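Pridano 2 review: pose tracking software that finally lets me go home on time

I've been using Pridano 2 for the cleanup side of our handheld gripper recordings since February, and I have opinions! If you haven't met it, it takes the video and marker detections from a session, works out where each gripper was in space, lines up the two hands on one clock and spits out trajectories you can train on. I came to it from a pile of my own scripts (held together with cron and hope), so the bar wasn't high.

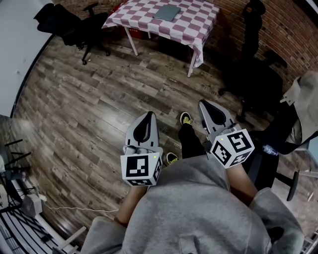

Sioned Jenkins
Contributing writer, robot learning tools

Two hands at once is where my scripts always fell over. A cube with a marker on each face is lovely until you tilt your wrist and the solver decides the thing has flipped around, and then you've got a gripper teleporting across the room in a single step. Pridano keeps more than one guess alive for a few frames and lets the motion settle it. I ran 315 episodes through, and 8 still had a flip I had to fix by hand. My old setup would've had me at it all week.

The timeline editor is great. You drag the left and right tracks until they agree, the error plot updates while you drag, and undo works all the way back (bless whoever wrote that). Import is slower than I'd like, roughly 100 minutes for that whole batch on my desktop, and it won't resume if you close the lid on it. I learned that one twice.

My real gripe is calibration. The wizard asks for a lens model with three choices and no hint about which suits a wide view, and picking wrong doesn't throw an error. It just gives you paths that bend a little near the edges of the view, and you find out when the policy starts reaching past things. A warning would do!

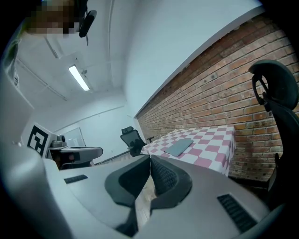

Divya Mathew wrote back, when I sent her a draft of this, that she skips the wizard completely and loads her own calibration file from the command line, and that the bent paths went away once she did. She also thinks I'm too kind about the import speed. Fair enough, though her way means editing a config by hand, and the docs for that are one page long.

I'm keeping it. The export to our training format worked the first time, and version 2 reads my older sessions without converting them. If you only ever record one hand you can probably live with something simpler and cheaper.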